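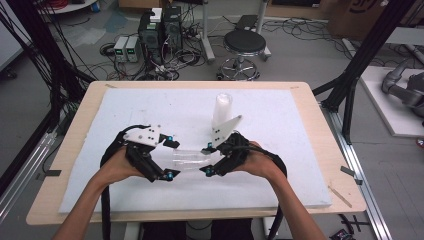
Both grippers over the foam board, with the clear cylinder on its side and the frosted cup standing.

Second month of the robotics club at Flindstead and I have finally stopped dropping things. Our team picked the tabletop task for the spring showcase. You hold one gripper in each hand, do a small job on the table, and the recordings go into training a policy that is supposed to do the same job later with two arms.

The job we were given is cups and cylinders. Pick up whatever is lying down, stand it up, put it next to the other one. It takes a person a few seconds by hand. With the grippers it took me most of an evening to get a run I wanted to keep.

The clear cylinder is the hard one. Against white foam board I can barely see it, and I have to go by the highlights along the side. We talked about switching to a darker board and decided to leave it for now, so all the runs match. If the policy can't find the cylinder we will have to redo the whole set, and I have already said I don't want to be the one who does it.

A few notes for anyone joining in November:

Keep your elbows in. If they drift out, the cables pull on your forearms and you start correcting for it without noticing.

Close slowly. Squeezing fast at one end makes the cylinder roll, and then you are chasing it across the board.

Say the run number out loud before you start. We lost one batch of 6 because two of us had used the same numbers.

The club target is 1000 good runs. As of last night we had 404, which sounds better than it is, because the early ones were all done with the frosted cup only. We are doing three-hour sessions now, and people swap out when their wrists get tired. Mine last roughly 6 runs before I want a break.

The other team is working on Perkard, the sorting project, and they are ahead of us. They also started in the summer.

Next session I want to try starting with the cylinder turned the other way, with the open end toward the left hand. I also need to relabel the folders from last week before someone else copies them.

Recent posts
Joining the Flindstead club with no experience
Perkard: first look at the sorting project
What I got wrong about gripper calibration
Notes from the Grewal workshop
Juvolano build log, part two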